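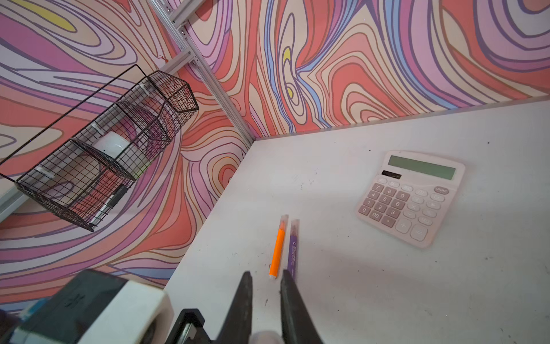 Wrist view, Himow bench cell. Pens and desk calculator on the table, accessory basket on the wall.

Himow Two-Arm Bench Cell
Supplied by Gautier, Lullville
Page revised September 2, 2024

The Himow cell is a table-top enclosure for studying pen and marker handling with two arms. It is sold as a complete station: table, extrusion frame, printed wall panels, both arms and the wrist cameras. The panels carry a dense banded print on the left, back and right. They were chosen for the Brurkia background study, which asks how far a handling policy depends on a plain backdrop.

Frame and arms
The arms mount on a slotted rail along the near edge of the table and work toward the center. Each gripper has its own wrist camera on a white bracket. Mesh baskets fix to the frame or panels and can be moved.

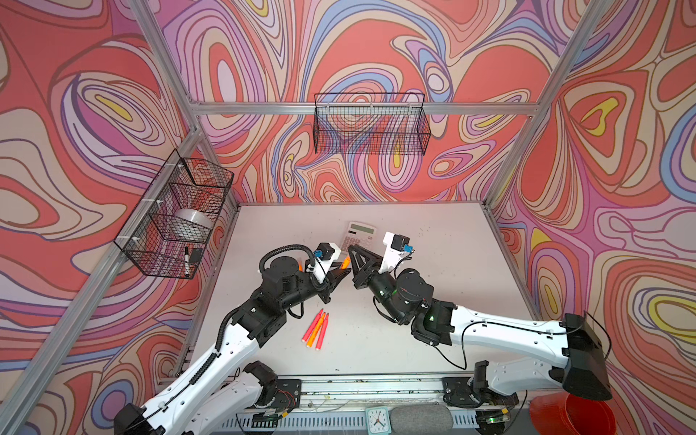 Both arms over the table, grippers facing. Markers in front, calculator behind.

Method
The Brurkia protocol uses 400 recorded episodes per background. Markers and pens are laid out by hand before each episode, and the desk calculator stays on the table as a distractor. Wrist and fixed views are logged together. A policy is trained on one background and scored on 3 others without retraining — lighting and camera mounts are left alone between sets.

Marker orientation is varied from one episode to the next. The transfer task brings both grippers to the same marker near the middle of the table.

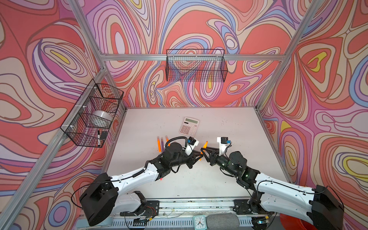 Results to date
Fixed-view policies lost more accuracy on the printed panels than wrist-view policies did. Most of the loss came at the approach, before finger contact. Combining both views recovered part of it. Siriporn Noiphan maintains the result tables; the next set is due in November and will add small items to the marker layout.

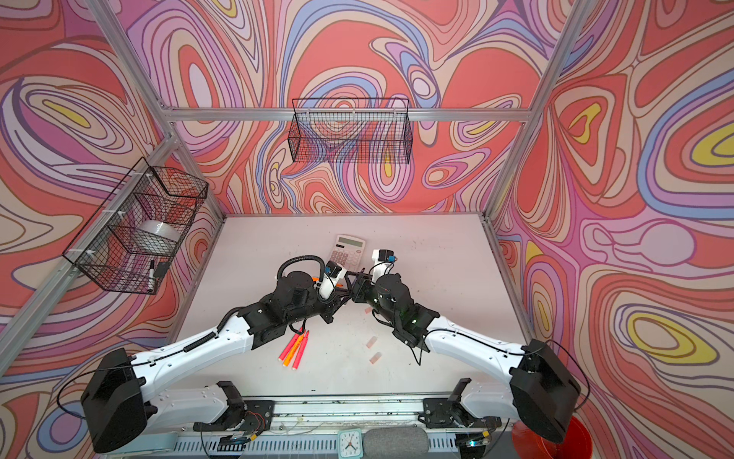 Fixed view with a marker cluster and three small translucent pink pieces on the table.

Ordering
Panels are sold in sets of three and can be ordered apart from the cell. Frame and rail are covered for 365 days from delivery. Wrist camera brackets are a stock part. Arms are quoted separately for sites that already have a pair. Please state table height and panel print when asking for a quote.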